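The Daly kit came to Bestthorpe on a pallet, two arms and a box of grippers, on a thirty-day trial. Afroza Khondokar signed for it. The price was written on the quote in her bag: 2,000 a month, table included.

"It sorts lunch trash," she told Aoife Ó Riain. "Cups one way, wrappers another."

Aoife had sorted lunch trash at Mumetside for six years. She pulled a chair up and sat down to watch. 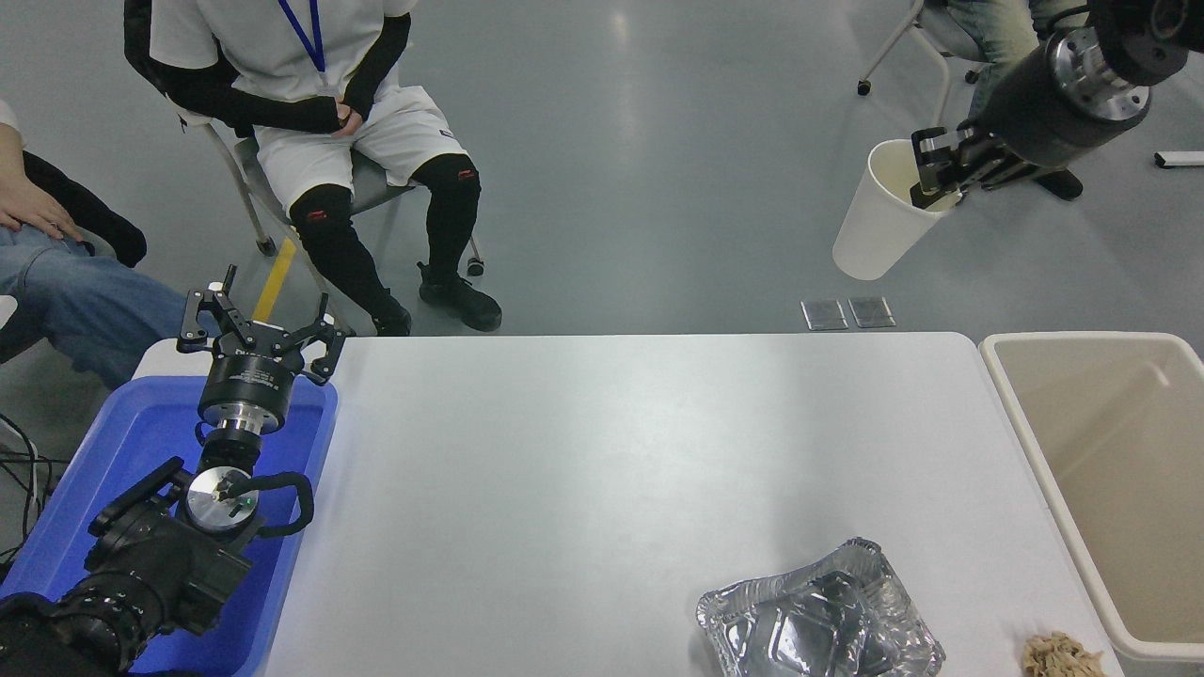
"What happens if it drops one?"

"It goes on to the next piece, and somebody picks up the dropped one at the end of the shift."

Aoife thought about who somebody was. The sales sheet promised 300 pieces an hour. She could do 600 on a good day in May, with the doors open.

"Does it stop for lunch?" she said.

"It doesn't have to."

They watched a while longer. Afroza wrote 221 on the back of the quote and drew a line under it — her count for the first hour. Then she folded the paper and put it away.

"I'll call them Monday," she said.

Aoife went to get her gloves.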